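3.2 猫砂盆清理的操作过程

入户记录共覆盖40户养猫家庭，分布在Grerkwood与Jilside两个片区，累计得到122次清理。各户使用的盆型差别较大，本节只讨论敞口式砂盆，封闭式与抽屉式另见3.4节。

敞口盆通常靠墙放置，前沿留有较低的入口，便于猫进出，也便于人从正面下铲。清理者多取蹲姿，一手撑开垃圾袋，一手持铲，袋口尽量贴近盆前沿，以缩短移动距离（图3）。铲面进入袋口后再翻转，可以减少结团在途中碎裂。

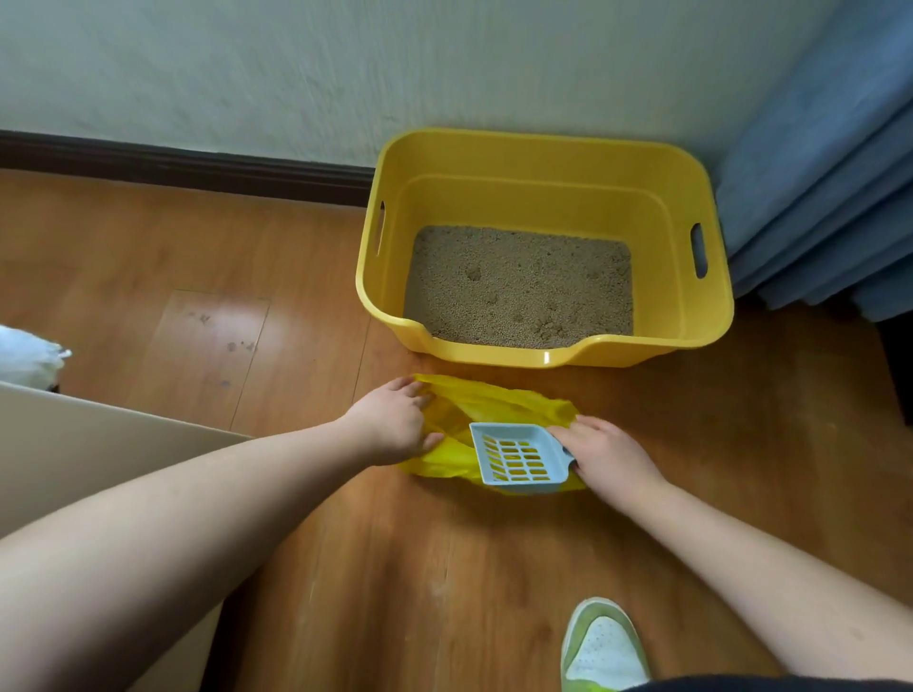

图3 敞口砂盆的清理：左手扶袋，右手将砂铲伸入袋口。

我们把一次清理分为5个环节：备袋、寻找结团、铲取与筛落、入袋、抹平。其中“筛落”所占时间在各户之间差异最大。颗粒较细的砂容易从铲孔漏下，抖动两三下即可；颗粒较粗或形状不规则时，常有少量卡在孔中，部分受访者会在盆沿轻敲铲背，部分则不作处理。“抹平”一环在访谈中很少被主动提及，追问后多数受访者表示会顺手做，但不视为清理的一部分。

砂铲的存放方式也值得记录。受访家庭中有挂在墙上的，有另备小桶的，也有直接平放在砂面上的（图4）。最后一种取用方便，但铲柄与砂接触，部分受访者因此习惯在清理后洗手两次。
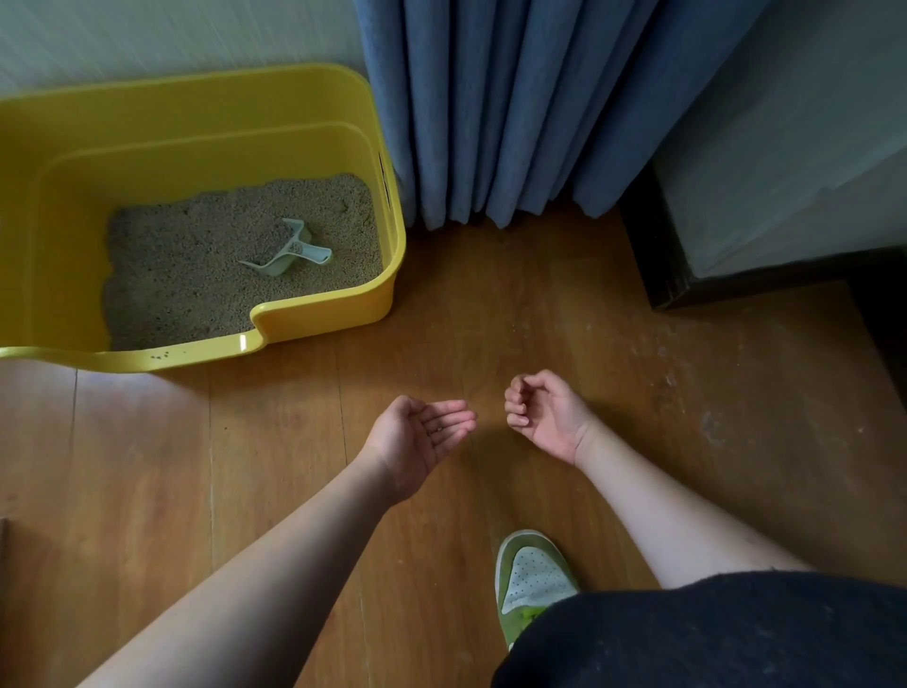
文／Kariuki　Misteck居家环境研究组

盆沿是另一处容易忽略的位置。图4中，入口左侧的黄色盆沿上散有少许深色砂粒。宽沿盆的台面较平，砂粒落上后不易自行滑回盆内，需要用手或小刷扫入。窄沿盆较少出现这种情况，砂粒多直接落到地面。在木色地板上，浅色砂粒不易辨认，受访者往往踩到时才发现，因此地面清扫与铲砂常常分开进行，间隔从几分钟到一整天不等。

砂盆周边的织物同样影响清扫。落地或接近落地的窗帘与砂盆相邻时，扫帚难以伸入帘后，清扫前须先将下摆拨开。编码时，我们把拨帘、移盆等动作归入“准备性动作”，不计入上述环节。全部记录经切分后得到3,000个动作片段，编码规则见附录B。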